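Tudevwood Two-Arm Trainer, Club Set
Jonar Classroom Equipment

The Tudevwood is a bench-mounted pair of arms for school clubs and competition teams. It ships as a set with two grippers, cabling, a controller and the Tutby lesson files. Students control both arms from one laptop and can record, edit and replay a motion.

Specifications
Reach, each arm: 900 mm
Rated payload, each arm: 100 g
Stored positions: 2,000
Printed workbook: 178 pages
Recommended group size: two to four students

Mounting
Clamp both bases to a flat table before connecting power. Cables must hang clear of the elbow through the full range of travel. Run the homing routine after any change to the base position.

Competition use
The set meets the equipment rules for the Sawatzky Cup, junior and senior divisions. Teams may replace the finger pads. Wrist parts must stay as supplied. Firmware is checked at sign-in.

Club exercise: box and lid
The task uses a rectangular box and its lid, placed apart on the table. One arm steadies the box while the other fits the lid. Most groups need around four meetings to get a repeatable result. Teach the approach height first, then the grip, then the release. Starting angles for the lid are in the workbook.

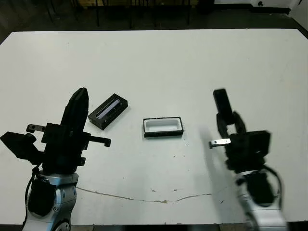 Ngaio Faulkner

The lid starts at a diagonal beside the open box, so the program has to include a wrist turn before placement. Beginners can start with the lid parallel to the box and add the turn later.

Spare finger pads and clamps are sold separately. For club pricing, contact Laurier Carrier at the Jonar schools desk.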